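Speaker notes — "Keeping the Neighborhood Choir Singing"
Satholm Community Arts Day, June 5, 2022
Talk by Eulalia Paredes

Before I start
Water on the lectern. Glasses. Ask if the people in the back can hear me, and wait for the reply this time instead of plowing ahead.

Opening
Good afternoon, everybody, and thank you for giving up a piece of your Sunday to sit indoors with me. I've been leading the Menari Singers for seven years now, and before that I sang alto in the second row, next to Candela Calvo, who taught me most of what I know about breathing and everything I know about cough drops. I want to talk today about how a choir of ordinary people with jobs and kids and sore knees keeps going from one season to the next. (Pause. Let them settle.) 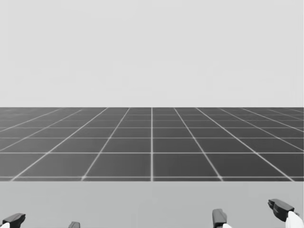
When I took over, we had 55 names on the list and maybe a third of them in the room on a rainy night. I worried about that list terribly. I called people, I wrote notes, I brought lemon bars. What helped in the end was much duller than lemon bars — we started on time and we finished on time, every single week, and people began to trust us with their evenings.

Part one: the first ten minutes
Tell the story of Dwayne Wojcik and the warm-up. He came to us straight from work, still in his boots, and he told me he couldn't sing a note until he'd had a few minutes to stop being at work. So now we hum. We stand in a big loose circle and hum something low and easy, and latecomers can slip in without anyone turning around to look.
Get the audience to try it here. One low hum, nice and relaxed, lips together, teeth apart. Don't let it go on too long, and don't apologize for it!

Part two: picking the music
I like to have one piece everybody knows, one that's a stretch, and a couple that live somewhere in between. Eldana Araya brought us a lullaby her grandmother used to sing, and we learned it by ear, line by line, with no paper at all. It took us most of October. I'd planned on two rehearsals, so you can see how good I am at planning.
Sing the first line if my voice is up to it. If it isn't, just speak the rhythm and clap.
Mention that learning by ear is kinder to the folks who don't read music, and that the good readers grumble for a week or so and then start listening to each other a great deal more.

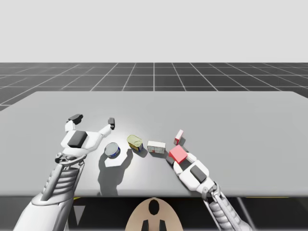
Part three: money, which I promise to keep short
Our hall costs us 50 dollars a night. We pass a basket at the break, and whoever can put something in does. The spring concert at Gebreyes Hall brought in 400 dollars, and that paid for new folders and for getting the piano tuned, which the piano had needed for a very long while. (Getachew Yilma is our accompanist and will be in the audience. Look at him. Wave.)
Somebody will ask about charging dues. Say that we tried it for one season and lost three tenors, and any choir leader in the room will understand what that means.

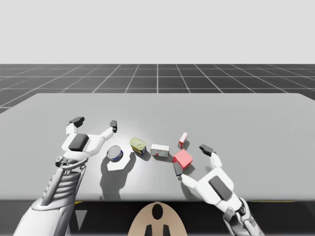

I also want to say a word about the people who leave, and I hope I can say it without getting weepy. Singers move away, they get new shifts, they have babies, their voices change and they feel shy about it. We keep a seat open for all of them. One of our sopranos was gone for two years and came back on a night when we were doing the very piece she'd left in the middle of, and she picked up her part as though she'd only stepped out for a drink of water.

If time is short, skip the next bit and go to questions.

The trip to Drululitz: the bus, the wrong church, the nice man with the keys. Keep it under four minutes. Candela says I've never once told it in under four minutes, so watch the clock on the back wall.

Questions
Likely ones: Do you hold auditions? (No. We do ask people to come three times before they decide.) What about someone who sings very loudly and a little flat? (Stand them beside a strong, patient singer, and be patient yourself.) Can children come? (Yes, with a grown-up.)

Last thing
Sign-up sheet is on the table by the door, along with the pens. Rehearsals are on Thursdays at seven, side entrance, up the stairs and follow the humming.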